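How to bleed a radiator without ruining your carpet

Last Friday I came downstairs at some daft hour and the front room was freezing again, even though the heating had been on since six. Top half of the radiator stone cold, bottom half lovely and warm. Classic trapped air! I used to ring someone for this, and I still blush thinking of the time I paid 80 pounds for a job that took less time than the kettle.

What you need

A radiator key (mine is a Rimolell one and cost next to nothing), an old rag, a small bowl and a towel you don't care about. I keep the whole lot together in a drawer so I'm not hunting round the house in January.

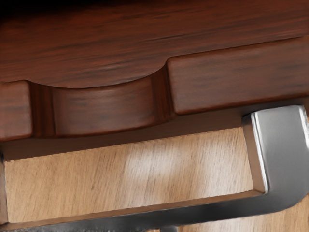 Step 1: Turn the heating off

Switch it off and wait. I leave mine for 30 minutes, longer if it's been on all day. The water in there can properly scald you, so don't be impatient like I was the first time.

Step 2: Find the bleed valve

It's at the top, on one end, with a little square bit in the middle. If yours has been painted over (mine had, thank you previous owners), run a craft knife gently round it before you try the key. Don't force it.

Step 3: Open it a tiny bit

Towel on the floor, bowl under the valve, rag in your other hand. Turn the key anticlockwise, a quarter turn at most, and you'll hear a hiss. Lovely noise! Keep hold of the key the whole time. When the hissing stops and water dribbles out, close it up again. Snug will do, there's no need to heave on it.

Step 4: Do the rest

Start downstairs and work your way up. We've got a towel rail on the landing that always saves its worst gurgling for last, and the water from that one came out black as anything. I went through two rags and had to go back down for a third.

Step 5: Check the pressure

If you've got a combi or another sealed system, look at the gauge on the boiler. Bleeding lets the pressure drop, and most like to sit between 1 and 1.5 bar when cold. Mine had gone under, so I topped it up with the filling loop, following the boiler manual, and shut both valves afterwards. Then put the heating back on and go round feeling the tops.
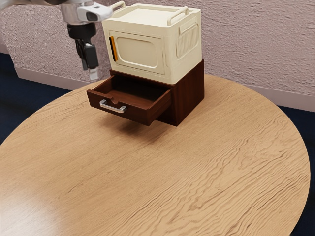 Orathai Ongart wrote in to say that her upstairs radiators needed bleeding every fortnight until she had the system looked at, and that anyone doing it that often should get a heating engineer in and stop fiddling with the key. She also puts masking tape over the skirting board before she starts, and I'm pinching that for next winter.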